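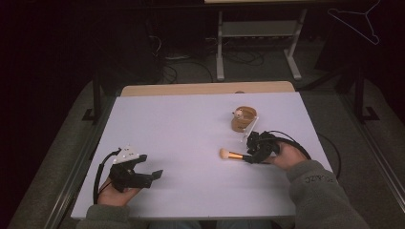
1 はじめに(スライド1〜2、3分)

・自己紹介は短く。化粧用ブラシの仕分けと箱詰めを担当するSeidelの作業班で、班長をしています。
・今日の話は、手作業の一部を機械に移したとき、班の仕事がどう変わったか。機械の性能の話は次のVolker Janssenさんに任せる。
・表紙の写真に触れる。両手に黒いグリッパーを持ち、右手側でブラシを挟んでいる。机の上には丸い木のカップか浅いブラシ立てのようなもの。作業そのものは、ブラシを一本ずつ扱うだけの単純なもの。

2 以前の仕事(スライド3)

・一つの班で一日に1,098本。全員が同じ作業を、同じ姿勢で続けていた。
・手首と肩の不調が多かった。休憩を増やしても、午後3時を過ぎると手が遅くなる。
・新人は見て覚えるしかなく、毛先に触れずに持つコツを言葉で説明できる人がいなかった。
(ここで会場に質問。似た作業のある職場の方は手を挙げてください)

3 動作を教える仕事(スライド4〜6、8分)

・Tallachという名前で6月に開始。グリッパーを手に持って作業し、その動きを機械に覚えさせる。
・担当は希望者から選んだ。最初に手を挙げたのは、班でいちばん長いIlse Rotheさん。
・一つの動作につき100回を目安に繰り返す。速さは求めない。いつもの手の速さでやると、かえって使えない記録になる。
・指先の感覚がないので、最初の週は全員が下手になったと感じた。ベテランほど落ち込んだ。ここはゆっくり話す。
・一回の作業は60分まで。続けて入らない。これは班から出した条件で、会社も受け入れた。

4 変わったこと(スライド7〜8)

・ブラシの仕分けのうち、太い柄のものは機械に移った。細いものと毛の柔らかいものは今も人がやっている。
・人数は減らしていない。ただし夜の時間帯の募集は止まった。質問が出たら、隠さずに答える。
・検品の比重が上がった。座る時間は増え、目の疲れを訴える人も増えた。照明はGrivauの工場と同じものに替えてもらった。
・機械が止まったとき誰が呼ばれるのか、初めの二か月は決まっていなかった。結局、近くにいる人がいつも対応していた。今は当番表がある。

5 賃金と評価(スライド9)

・動作を教える時間は、当初ふつうの作業時間と同じ扱いだった。本数が出ないので評価が下がる。Rotheさんの指摘で別枠の手当になった。
・自分の動きの記録がどこで使われるのか、という質問が班から出た。書面での回答をもらうまでに時間がかかった。Fedineroの工場にも使う場合は、事前に知らせる約束になっている。

6 まだ決まっていないこと(スライド10)

・新人に手作業をどこまで教えるか。機械が止まれば手でやるので、全員ができる状態は残したい。
・班のアンケートは97枚回収。自由記入欄でいちばん多かったのは「次に何が移るのか早く知りたい」。
・次の工程の案は、班長会議に出る前に現場で読めるようにしてほしいと申し入れている。返事待ち。

時間が余ったら当番表の実物を回す。残り5分で質疑、そのあとJanssenさんに交代。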